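HLM 214: Hotel Housekeeping and Guest Supplies
Handout 5 — Bathroom Amenities
Instructor: Marilou Sison
November 26, 2004

1. Scope of the unit

Guest amenities are the small personal care items that a property supplies without charge. Students are expected to distinguish between standard items, placed in every room, and request items, held at the front desk. Mouthwash may fall into either group, depending on the class of the property.

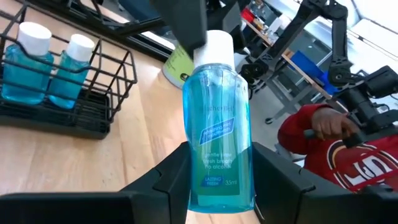 2. Par levels

A par level is the quantity of an item that must be on hand to meet normal demand. For the Casaneo exercise, assume 20 rooms on one floor and a par of 2 bottles per room. Stock on the cart is counted separately from stock in the floor closet. Students who combine the two will overstate supply and will lose marks on the worksheet.

Issues from the main storeroom are recorded on Form 1705. The room attendant signs for the quantity received — the supervisor signs only after the closet count has been checked. 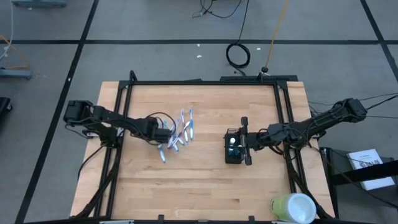 Discrepancies are to be reported on the same shift. A repeated shortage on one floor usually points to an error in the par level, and the supervisor should review occupancy for the previous month before changing the order.

3. Container size

Small bottles limit waste but raise the cost per ounce. Larger bottles suit extended-stay guests. Read the Kustoreck case and prepare a short comparison of the two policies, including the labor needed to restock each.

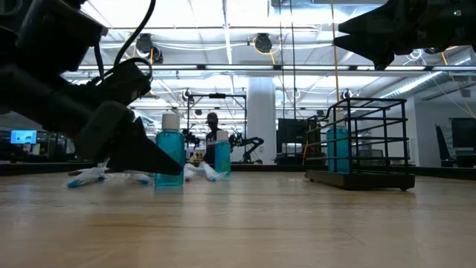
Figure 3. Teal bottles in two sizes.

Reading for next session: Akinola, Babatunde, "Supply Control in the Small Hotel," sections 1 and 4. Worksheets from the September intake will not be accepted.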